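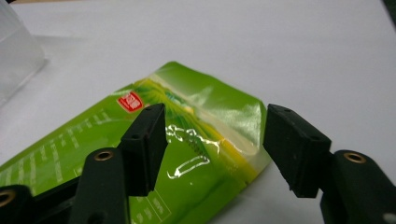
Draft ward boundaries, Orside and Dillham: submissions thread

O_Lytvynenko
9 April 2020
The draft proposal moves the streets south of Gavulell Road from Dillham into Orside. By the published table this transfers 1277 electors and leaves Dillham 372 below the quota. I would be grateful to hear from residents who intend to lodge a submission.

R_Martinelli
I support the draft. Orside has been under quota since the December roll, and Gavulell Road is a clear boundary that any resident can identify on a map.

Zinash Teshome
With respect to the previous poster, I disagree. The road is the centre of our neighbourhood – the school, the library and the shops draw from both sides of it. The boundary of 1883 followed Pal Creek for that reason.

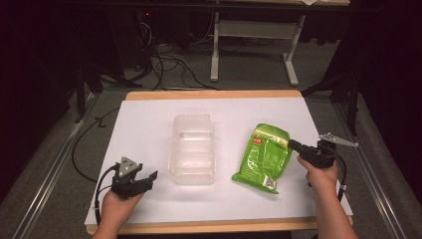

I would further note that the creek line requires only 40 electors to change wards, and my submission will request that it be retained.

R_Martinelli
The creek line does nothing for Orside's numbers. Councillors are required to keep each ward within tolerance, and historical attachment is a secondary criterion.

C_Teixeira
Could someone confirm whether the projected enrolments include the new units at Pal Creek? The table has no footnote on the matter.

O_Lytvynenko
They do not appear to be included. I have written to the review office and will post the reply in this thread.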